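Pesville water notice lifted, and my kettle is back in business
March 26, 2018

Well, folks, we can drink from the tap again! The town put the word out a little after breakfast, and I had the kettle filled before I'd finished reading it.

If you missed all this (lucky you), a main split under Esano Street last week and 1182 homes on the east side were told to boil everything. That's us, the school and most of the shops up to the bridge. Tonantzin Serrano at the water office told me the last two rounds of samples came back clean, and that her crew had flushed the lines on every block, some of them twice.

"Run your cold taps for five minutes, then dump your ice," she said. I'd forgotten all about the ice, so that went in the sink too.

The broken pipe was older than most of us, from what I hear. Svend Mikkelsen, who has the shoe repair place right over the break, watched the street open up from his front window and lost a whole day of business to the digging. He's hoping the town will do something for the shops on that stretch. I asked, and the answer I got was that claim forms will be at the front desk in April. You'll want receipts.

Meanwhile the drinks aisle at Drelo took a beating. Myrtle Zamora runs the store and she says they went through 2180 bottles of plain water, and once that was gone people started on anything else with a cap on it.

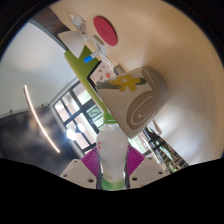

She's got another truck coming, which she'd ordered back when it looked like this could drag on, so expect water to be cheap for a while. I may pick up a case for the garage anyway. We were caught flat this time and I didn't enjoy lugging jugs home from my sister's!

There's one leftover. Esano Street stays closed to cars between the bank and the bridge until the paving is done, and the number 4 bus is going the long way by the school. Paora Costigan on the road crew says the fresh asphalt depends on the weather, and he wouldn't give me a day. You can still walk through on the north side.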